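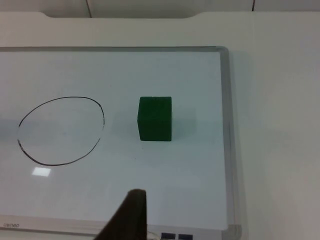

About Tultmont

Print this page | E-mail this page

Tultmont is a small maths and language centre for kids in the early years of school, and we love what we do! We teach with whiteboards laid flat on the table, a marker, and a lot of blocks. Children sit or stand on whichever side they like, and the board belongs to everyone who can reach it.

Hongmei Lu and Gianni De Luca started the centre after years of teaching in ordinary classrooms, where the board was up on the wall and only one child at a time got a turn at it. They took one down during a rainy lunch hour and put it across two desks. By the end of that week the kids were asking for "the table board" every morning, and the wall never got it back.

What a session looks like

We keep groups to four children, and each session has one idea in it. The favourite with our youngest group is Inside, Outside. A teacher draws a loop on the board and puts down a block, and then we talk. Is it in or out? How far would it have to go? What if the loop were bigger, or we drew a second one over the first? You'd be amazed how long a five-year-old can argue about a block sitting right on the line (we have had this go past snack time, and we let it). 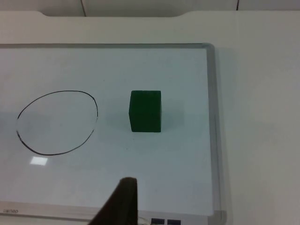
Filippos Stefanou wrote to us after his daughter's first term that she now sorts everything at home into rings made of string – socks, spoons, her brother's cars – and that she will explain the rule to any visitor who stands still. He asked whether we did anything for grown-ups. We do now! See Family Thursday, further down.

Why we draw by hand

We get asked about this quite a bit. Our loops are wobbly and we like them that way. A child who sees a teacher draw a lopsided shape will pick up the marker and have a go, and a shape can be rubbed out and drawn again in a second. The blocks are plain for the same reason. One colour at a time to begin with, then two colours, then sorting by colour and size together, when things get really lively.

The older groups use the same boards for fractions, maps, spelling families and a game called Sadomton that Gianni made up and still can't explain in under ten minutes. Ask the kids, they're better at it.

Family Thursday

Once a month we open from 4 until 6 and parents, grandparents and neighbours can come and play. There's no need to book. Bring an old cloth for wiping the boards if you have one, we go through them at a terrible rate.

Visiting us

We're upstairs in the Lambrakis building, with the entrance at the side. New groups begin in July and families are welcome to sit in on a session before they enrol. Achilleas Xenos looks after enrolments and will be glad to show you through the centre.

Print this page | E-mail this page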